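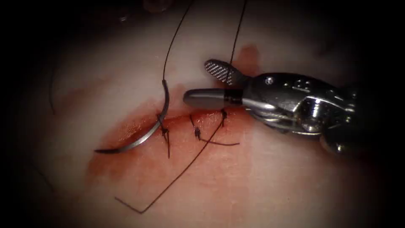
Week 6 handout: The Drurneo thread fault
Medical Robotics: Failure and Safety, Plurnstead
Notes by Divya Sastry

Read this before the seminar. You'll need the tension material from Week 4 and the first half of the Stanholm report. Skip the executive summary, which says the fault was "isolated and well understood." I don't think it was either one.

1. What the report claims

Drurneo is a suturing controller for two-arm systems. It plans a stitch, passes the needle, pulls the thread through and ties. The Stanholm bench trial ran it on tissue pads 24 times and scored 21 of those as complete. The other three stopped with the same message, THREAD STATE UNKNOWN, and in one of them the arm kept pulling after the message appeared. The stitch tore out.

That last run is our subject. A machine that stops because it's confused has done its job. This one announced that it was confused and went on moving for 900 milliseconds.

2. What "complete" means

Check the definition in the appendix. A run is complete if the controller reaches its final state without an operator stepping in. Wound closure doesn't come into it, and neither does leftover slack. So 21 out of 24 tells you how often the software finished its list. Please stop quoting it in your homework as a success rate.

3. Where the thread goes

The controller treats the thread as one curve running from the swage to the last stitch. It has a hard time once there is a second strand in view, or a loop, or a cut tail that looks like a live one.
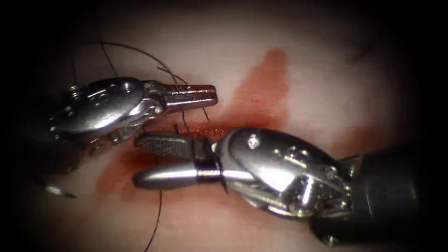

When two dark lines cross, the tracker has to pick which one continues. It picks the smoother path. That's a reasonable guess on a clean pad, and a poor one when the strands curl over each other or pass behind a jaw. Puspita Ismail replayed the torn run offline and found that the tracker had switched strands before the pull began. From then on it was measuring slack on a piece of thread nobody was pulling. The measured slack never went down, so the controller pulled harder.

The vendor's reply was that the strand confidence value had dropped and was logged. True. The value went into a log file. It didn't go to the motion layer.

4. Depth and the Michalík correction
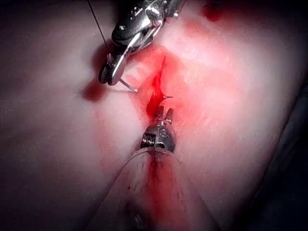 Height above the tissue is the second weak point. Drurneo estimates it with the Michalík correction, which compares a tool's outline with the edge of its shadow. The method was tuned on dry, matte pads. With blood on the surface, a shadow is only one of several dark shapes to choose from: the rounded one below and to the left of the upper driver's jaws has a glossy, dark red droplet for a neighbor. If the software takes the wrong edge, the height is wrong, and so is the length of thread it thinks it has left to pull. The report gives this half a page. I'd have given it a chapter.

Glare does something similar from the other direction. Where the surface washes out there is no edge to find, and the estimate is carried over from the previous cycle with no flag to say it's old.
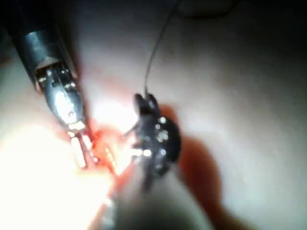 Fig. 4. Wrist view with strong glare at lower left. The tool tips nearly meet over the reddish patch.

5. The stop that didn't stop

Dumisani Jacobs traced the delay. The message and the halt request are sent by different processes, and the halt waits for the current motion segment to end. A pull is a single segment. The fix shipped in October shortens the segments. It does not let a halt interrupt one.

6. For the seminar

Come with a one-page argument on whether the October fix closes the hazard. Mireille Renaud will take the vendor's side, and she's good at it, so bring section numbers. Also work out what the score would be under a definition of "complete" you'd accept, and list the data you'd need that the report leaves out.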